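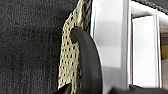
指尖碰到米色网布条，旁边是深色的编织包边。

工位笔记：Skorham车间，软包件与面板件
2024年12月29日
阅读时间：4 分钟

本网站使用 Cookie 来改善您的浏览体验。继续浏览即表示您同意我们的使用方式。［接受］［设置］

先写网布的事，昨天我答应了 Teresa。

网布条在自动工位上仍然是最慢的一类。布面本身没有什么问题，深灰色的布比较平，指尖压上去的力很稳定。困难在网布和包边相接的地方。网布有孔，又软，手指压下去的时候它会先退让，然后突然绷紧，力的曲线上就出现一个台阶。程序把这个台阶当作“碰到硬物”，于是停下来，请人确认。上个星期的停机里，软包件占了大部分，我一条一条看过，几乎都是这个原因。

Teresa Coelho在软包件上工作的时间比我们所有人都长。她看了曲线以后说，她用手检查的时候，从来不正对着网布压，她是斜着推过去的，推到包边再停。我请她在旁边做给我看，做了好几遍，我用本子画下她手指的方向。这个方向我以前没有写进任何作业说明，因为没有人问过她。说明书里只有一句“检查网布边缘是否松脱”。怎么检查，写说明的人（是我）当时不知道。

现在的做法：接近角度改小，先碰布面，再滑到网布，力的上限分成两段。下午改完以后试了一批，停机少了，但是我还不敢下结论，批量太小。网布下端已经起毛的件，程序还是分不清是毛边还是松脱。这种件暂时全部转给人看。

数字记在这里，以后写报告可以用：

从六月开始到现在，自动工位一共处理了 2,462 件，其中转给人确认的是 262 件。管理层的幻灯片上只写了前一个数。我认为后一个数更重要，因为每一件转出来，就有一个人要放下手里的事情走过来。六月的时候我们没有安排谁来做这件事，大家都以为“谁近谁去”。结果当然是同一个人总是最近。那个人是Birutė，她的位置在工位的左边，所以她的打包一直做不完，然后有人问她为什么打包慢了。

Birutė Stankevičius把这个问题写在交接本上，写得很客气，只有两行。我看见了，可是过了很久才明白她的意思。现在确认工作是排班的，单独算时间，每班一个人，不兼打包。这是我认为今年下半年做得最对的一件小事，虽然从技术上说它和机器没有关系。

面板件

面板件的情况好一些，件是硬的，形状也固定，从原理上说应该很适合机器。实际上面有几个地方要小心。开口的边是圆的，里面又深，光照到斜面上会反光，下面是黑的，相机对深度的判断在这里会跳。Beddoe（我们用的路径软件）默认把黑的地方当作“没有东西”，手指就可能走得太低。我把下面那一块设成禁区，只允许从杆的上方和端部接近。

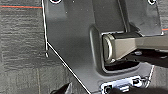 设了禁区以后，有一个我没有想到的后果。以前人工检查的时候，大家习惯用手指从下面摸一下杆，看有没有晃动。机器不能去下面，所以这一步就没有了。刚开始没有人提出来，流程表上也没有这一步，它只存在于手的习惯里。后来客户Tukside退回来几件，理由写“杆松”，我们才去找原因。

找的过程我觉得应该记下来，给以后来的同事看。我先查了程序，查了力传感器的记录，查了两天，没有发现异常。然后午饭的时候Birutė问我，现在还有没有人摸下面。我说流程里没有。她说，对，流程里没有。

现在的安排是，面板件在进自动工位以前，由人先摸一次下面，用的时间很短。机器之后做端部位置和开口边缘的检查，并且留下记录。有人会说这样等于没有完全自动化。我同意，是没有完全自动化。我把这句话也写进了给Grusteck的说明，他们是集成商，他们的合同里有“无人工干预”这几个字，我请他们在下一版里改掉。对方还没有回复。

关于人

车间里和这个工位有关的一共 16 个人。开始的时候大家最担心的是会不会减人。到目前为止没有减，但是有一个人退休以后，位置没有补。我不想假装这两件事完全没有关系。开会的时候有人问起，我的回答不够清楚，我说“目前没有计划”，说完自己也觉得这种话谁都会说。

工作内容确实变了，我试着把变化写得具体一点：

以前一个人一个班里会拿起每一件，从头看到尾。现在拿起来的多数是机器已经觉得不对的件。Teresa说，她整天看到的都是坏的，慢慢就忘记好的摸上去是什么样子。我一开始以为这是一种感叹，后来想，这是一个质量问题。如果检查的人手里没有好件做比较，她的标准会移动，向哪边移动我们不知道。所以从下个月开始，确认岗位每个班要混进一定数量的正常件，不做标记。她同意，还要求由她自己来挑，她不太相信我挑的“正常”。我觉得合理。

手腕和肩膀的抱怨少了，这个大家说法一致。眼睛的抱怨多了，因为确认界面的字太小，而且是灰底灰字。我已经把界面的字改大，底色改白。改这个只用了一个上午，却等了快半年才改，原因是没有人把它当成正式的问题提出，我自己坐在那里的时间又太短，不会觉得累。

还有谈话。以前两个人面对面做软包件，一边做一边说话。现在工位的围栏在中间，说话要提高声音，慢慢就不说了。新来的人学东西，以前有一半是从这种谈话里学的。我没有好的办法。把确认台转一个方向也许可以，让坐在那里的人面对打包台，电缆够不够长要量一下。

关于停止按钮：有四次是人主动按停，不是程序停的。四次我都去看了，四次按得都对，或者至少有道理。其中一次机器其实没有错，是夹爪带起了包边，看上去很像要扯坏。我在班前会上说了，以后看到觉得不对就按，不用先找我。还是有人问，按错了要不要写说明。不用写。我在这里再写一遍：不用写。我只希望在本子上留一句当时看到了什么，因为这对调程序有帮助，字写得不好也没有关系，我自己的字也不好。
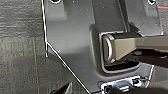

面板件：杆穿过圆角开口，下方有带孔的金属支架。

金属支架那里反光太强，曝光一低，开口下面就更黑，曝光一高，支架就变成一片白，上面的小孔看不清。Beddoe里可以分区域设曝光，但是每个区域要多拍一次，节拍会变长。我问了两边的意见。生产方面希望不要变长。Teresa的意见是，支架上的孔她一眼就能看出来有没有问题，不如不让机器看这里，省下来的时间给软包件。我倾向她的意见，先这样试一个星期，记录由确认岗位的人写。

面板上半部有时会有很小的浅色点，程序有时报成划痕。灰尘还是表面的痕迹，从相机里很难分。人的做法是用布擦一下再看。机器没有布。我想过加一个吹气的步骤，但是吹了以后灰尘会到哪里去，旁边就是软包件，深色布面最怕这个。先不加。报警门限调高一级，并且在界面上写清楚“请先擦拭再判断”，避免新同事直接判废。

关于记录里的名字

这一条我考虑了很久。系统现在会自动保存每一次人工确认是谁做的，用了多长时间。当初打开这个功能，是为了查错的时候方便。上个月有人把它导出来，做成一张按速度排列的表，贴在办公室的门上。表我已经取下来了。快的人拿到的多数是面板件，慢的人拿到的多数是网布件，这样比较没有意义，而且会使人为了快而少摸一下。

我和Birutė商量以后提出：确认时间只保留到工位，不保留到个人；判定结果仍然保留签名，因为退货的时候要能问到人。时间的数据只用来改程序和排班。这个提议需要厂长同意，我已经发了邮件。如果不同意，至少应当让每个人知道系统在记什么，现在有几位同事是看到那张表才知道的。

待办

量确认台的电缆，看能不能转向。
软包件新角度再跑一批，网布起毛的件单独放，不要和松脱的混在一起。
请Teresa挑正常件，放在架子最下层，贴上只有她看得懂的记号（她自己的要求）。
“斜着推到包边”写进作业说明，写之前给她读一遍，我怕我的用词不准确。
面板件“先摸下面”这一步写进流程表，加签名栏。
问Grusteck合同用语的事，第二次。
传感器零点每天开机校一次，今天早上忘记了，是Birutė提醒的，上午前几件的数据不要用。

写到这里发现没有写换班的问题。晚班的人对新角度还不了解，我今天留到他们来，当面说一次。

相关内容
Skorham车间：六月自动工位启动记录
力传感器零点漂移，三种处理方法的比较
交接本怎么写：给新同事的说明
Tukside退货件复查笔记（面板件）
Beddoe禁区设置中的常见错误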